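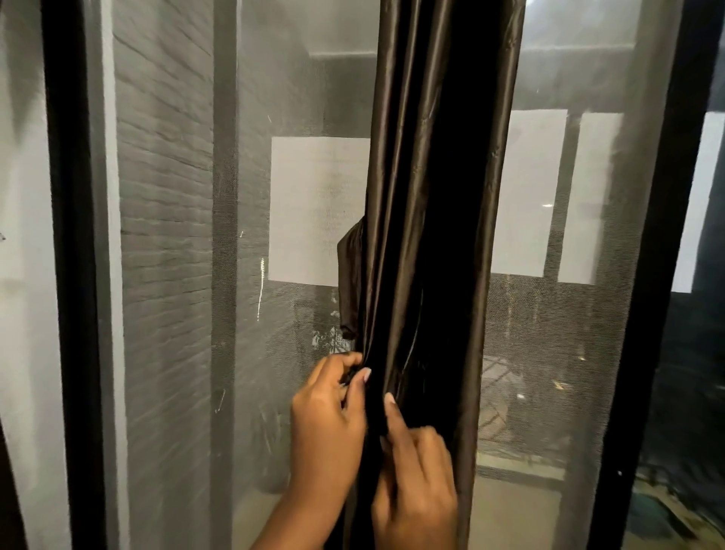
Gathering a dark brown curtain by hand in front of a mesh screen.

Newsroom > Company News > Curtains and Tiebacks

Products Fabric Care Showrooms Newsroom Contact

Lomano Brings Back the Fabric Tie, and Will Show You How to Knot It

HORKSIDE, February 15, 2025 — Lomano, the Horkside curtain workroom, is very happy to announce the Sestimia collection, a new range of full-length curtains made especially for balcony doors, sliding doors and the other big openings in a home where people are forever going in and out. The collection goes on sale this month in our Horkside showroom and by mail order, and every panel in it comes with a narrow tie cut and sewn from the very same cloth.

We know a tie may sound like a small thing to put at the top of a press release. But it is the part of the curtain our customers write to us about most often, and the letters have been piling up for years. People tell us their hooks come out of the plaster, that the magnets they bought online slide down by lunchtime, and that the tassel that looked so handsome in the store gets caught every time the door is moved. Last spring we asked customers to tell us how they hold their curtains back at home, and 166 of them were kind enough to answer, many at great length and a few with drawings! The most common wish, by a comfortable margin, was for something soft that could be tied and untied with two hands and no tools.

So that is what we made. The Sestimia tie needs no hook, no bracket and no hole in the wall. You gather the panel into a bunch, pass the tie around it, knot it and tuck the end in, and the curtain hangs from its own track just as it did before. Because the tie matches the panel, it all but disappears once it is on, and the eye goes to the pleats above it, where we think it belongs.

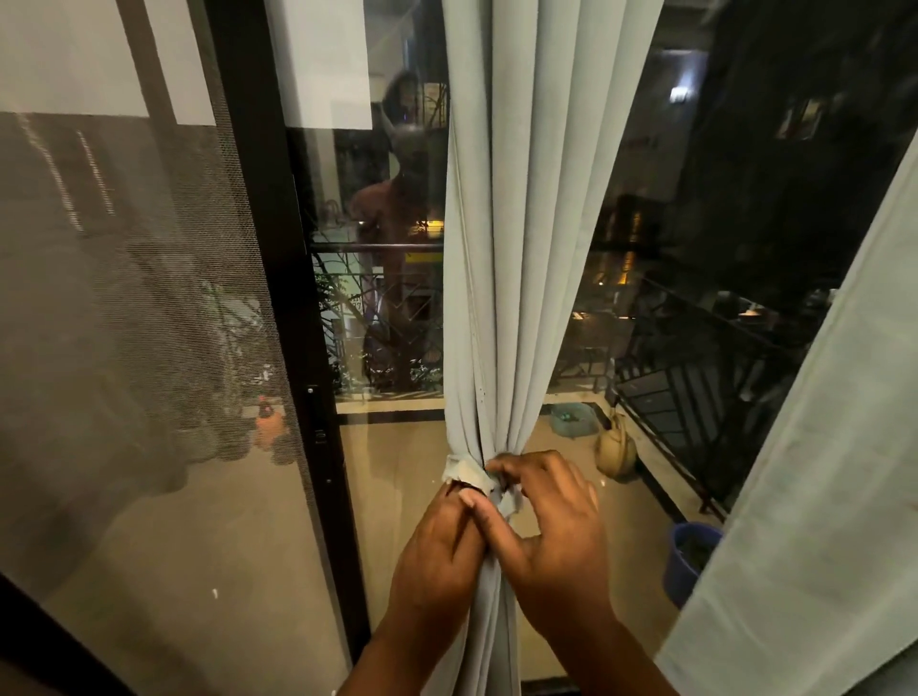 Photo: Lomano

Pale grey-green turned out to be the shade we kept coming back to while planning the collection, and it is the one we have hung in the front window of the showroom. It is a quiet color that gets along with dark door frames, and at night it stays soft under a lamp. The range also includes a deep brown for those who like a bit more weight and shadow in a room, along with oatmeal and slate. Panels are 116 inches long as they leave the workroom, and we will hem them to your measurement at no charge if you bring it in or send it with your order.

A word about screens, as so many of the homes we sew for have them. A long curtain beside an insect screen will brush against the mesh whenever there is a breeze, and sooner or later a loose thread finds something to catch on. Tying the panel back while the door is in use helps a great deal. We suggest gathering from the outer edge inward, smoothing the folds with your free hand as you go, and setting the knot a little below waist height so that the cloth above it keeps its fall. If you tie it too tightly you will see a crease there when you let it down — a night of hanging loose usually takes care of it, and a cool iron will do the rest.

For anyone who would like to try it before buying, the showroom will hold open evenings through the end of May. There will be full-length panels to practice on and our sewing staff on hand to help, with tea, as always. Each evening has room for 30 guests, and there is no cost, though we do ask you to call ahead. Bring a measurement or a cushion you are trying to match, and stay as long as you like.

The first 300 orders will include a spare tie in the same cloth. Customers who already own Lomano curtains from the earlier Tefera collection can order matching ties separately, in all of the original colors, for as long as we have cloth on the shelf. Please have your old order slip handy if you still have it. If you don't, a small snipping from inside the hem is enough for us to find the right shade.

About Lomano
Lomano cuts, sews and finishes curtains, blinds and table linens in its own workroom in Horkside. The showroom is next door and visitors are welcome.

Press and sample requests: Lomano Newsroom, Horkside

Related news
Tefera Ties Now Available Separately
How to Measure for a Sliding Door
Washing Long Curtains at Home
Showroom Hours for Spring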